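The new hands at Mosby

It's 20th February already and I've owed you all a post since before the holidays, so put the kettle on!

As most of you know, I've been on the cleaning crew at Mosby for 16 years, and there were 7 of us when the managers started talking about robots. I won't pretend I slept well that week. Would they still want me, with my knees? Well, they did, and since September two of us have spent our mornings at a table, teaching the machines to tidy up (the rest of the crew still has the floors). 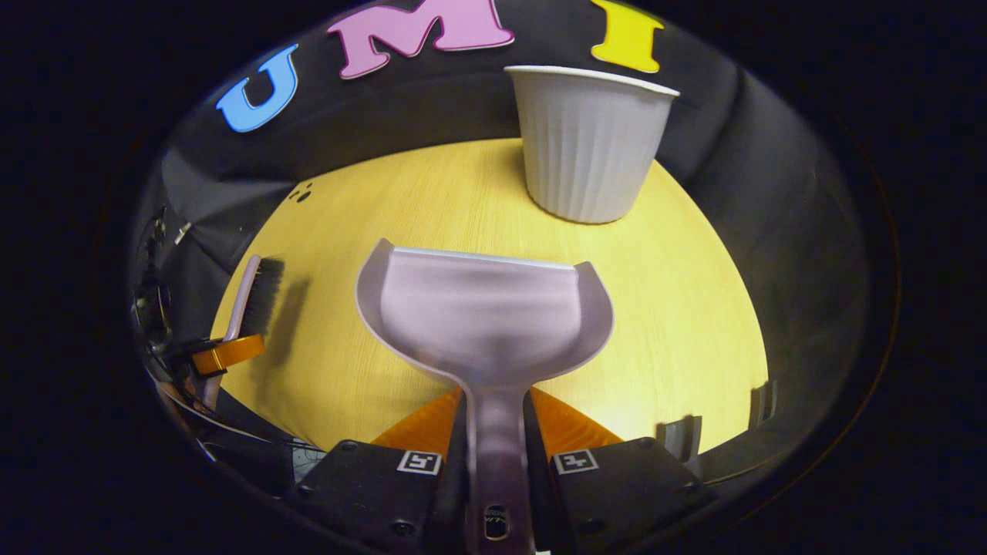 Dustpan in the gripper, brush waiting its turn.

You'd be surprised how much you know about a dustpan once you have to do everything slowly, with two stiff fingers. I used to sweep and think about supper. Now I think about the sweeping, and my wrist gets a rest from the mop bucket, though my shoulder has started complaining instead.

What I do miss is the talk. We used to go up the stairs together, chattering the whole way, and at the table you have to pay attention. So we've moved our gossip to the coffee break, which has gotten longer, and so far the managers haven't said a word.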